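Zwischenbericht zum Vorhaben Ovside
Arbeitspaket 3: Betriebsregeln und gute Praxis für Montagezellen mit Markern
Berichtszeitraum bis Februar
Vorgelegt von: Þórarinn Ingvarsson, Mestavach

Seite drucken | Per E-Mail versenden

1. Stand der Arbeiten

Das Arbeitspaket soll eine Hausregel liefern, nach der Roboterzellen für kleine Fügeaufgaben eingerichtet, freigegeben und betrieben werden. Entwurf 2 liegt seit Ende Januar vor und wird an der Zelle bei Mestavach angewendet. Der Entwurf umfasst 17 Regeln in vier Abschnitten: Aufbau, Kennzeichnung, Freigabe und Protokoll. Die Abschnitte Aufbau und Kennzeichnung gelten als abgeschlossen. Bei der Freigabe sind zwei Punkte offen, siehe Abschnitt 5.

Meng hat den Entwurf gegengelesen und Anmerkungen zu neun Regeln geschickt. Sieben davon sind übernommen. Die beiden übrigen betreffen die Schriftform der Freigabe und werden im nächsten Abstimmungsgespräch behandelt.

2. Aufbau der Zelle

Regel 1 bis 5 legen fest, was sich im Arbeitsraum befinden darf. Jedes Teil hat einen vorgesehenen Platz, Kleinteile liegen vor dem Start in der Schale. Werkzeug, Schreibzeug und Verpackungen gehören nicht auf den Tisch. Die Leitungen am Arm sind so zu führen, dass sie in keiner Gelenkstellung spannen oder am Greifer hängen bleiben. Geprüft wird das vor der ersten Fahrt des Tages mit reduzierter Geschwindigkeit über den ganzen Bewegungsbereich.
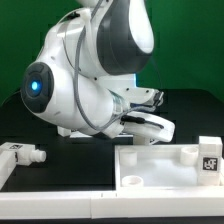
Für die Leitungsprüfung hatten wir zunächst eine reine Sichtprüfung im Stand vorgesehen. Bei der Erprobung wurde auf diese Weise eine zu kurz befestigte Leitung übersehen, die erst in gestreckter Stellung unter Zug kam. Regel 4 verlangt deshalb jetzt die Fahrt. Der Mehraufwand liegt bei wenigen Minuten und wurde vom Betriebspersonal akzeptiert.

Der Tisch bleibt dunkel und matt oder wird, wo das nicht möglich ist, so beleuchtet, dass keine Glanzstellen auf den Markern liegen. Eine Vorgabe in Lux haben wir gestrichen, die Messungen waren zwischen den Standorten nicht vergleichbar.

3. Kennzeichnung

Regel 6 bis 10 betreffen die Marker. Jede Kennnummer wird in einer Zelle nur einmal vergeben. Verschmutzte oder angestoßene Marker werden ersetzt und nicht nachgezeichnet. Nach jedem Ersatz ist die Lage neu einzumessen und im Zellenbuch einzutragen. Der Referenzbogen wird bei jeder Umrüstung geprüft. Er darf nicht geknickt sein und muss plan aufliegen.

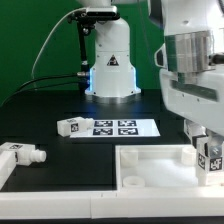 Abb. 2: Arbeitsfläche mit Referenzbogen (vier Marker), gekennzeichneten Teilen und Schale.

Offen war lange, ob auch die Greiferfinger Marker tragen sollen. Kevton hält sie für entbehrlich, wenn die Kinematik sauber kalibriert ist. Wir haben uns dafür entschieden, sie bei Zellen mit zwei Armen vorzuschreiben und sonst freizustellen. Die Begründung steht in Anlage B des Entwurfs.

Im Berichtszeitraum wurden 2.211 Greifvorgänge protokolliert. In 40 Fällen wurde der Vorgang wegen eines nicht erkannten Markers abgebrochen. Die meisten Abbrüche fallen in die ersten beiden Wochen, vor Einführung der täglichen Reinigung (Regel 9). Einen Vergleich unter gleichen Bedingungen gibt es nicht, die Aufgaben haben sich in der Zwischenzeit geändert. Die Zahl ist also als Ausgangswert zu lesen.

4. Kamera am Handgelenk

Für die Nahsicht gelten eigene Anforderungen. Der Marker am Zielteil muss vor dem Schließen der Finger vollständig im Bild sein. Ist er angeschnitten, fährt der Arm auf die Vorposition zurück. Ein zweiter Versuch ist zulässig, danach wird angehalten und gemeldet.
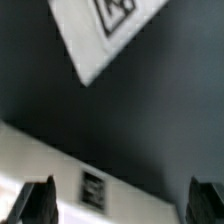
Die Bildschärfe in kurzem Abstand ist der schwächste Punkt. Regel 12 schreibt daher einen kurzen Halt vor der Auswertung vor, bei uns 500 ms. Kürzere Zeiten sind nur mit eigenem Nachweis erlaubt. Meng testet derzeit eine andere Optik, Ergebnisse liegen noch nicht vor.

5. Offene Punkte

- Freigabe nach Softwareänderung: Wer unterschreibt, wenn Einrichter und Betreiber dieselbe Person sind? Vorschlag Mestavach: zweite Unterschrift durch die Schichtleitung.
- Aufbewahrung der Protokolle und Bilddaten: Frist noch nicht festgelegt.
- Abgleich mit der bestehenden Risikobeurteilung der Zelle. Die Hausregel ersetzt diese nicht, ein entsprechender Hinweis kommt auf die erste Seite.

6. Mittel und Zeitplan

Die Mittel werden wie geplant abgerufen. Eine Umwidmung ist nicht erforderlich. Die Schulung bei Kevton verschiebt sich um einen Monat, da der Abschnitt Freigabe vorher fertig sein soll. Entwurf 3 wird im April vorgelegt. Für den Abschlussbericht ergibt sich daraus keine Verzögerung.

Kontakt: Projektbüro Ovside bei Mestavach | © Mestavach | Nach oben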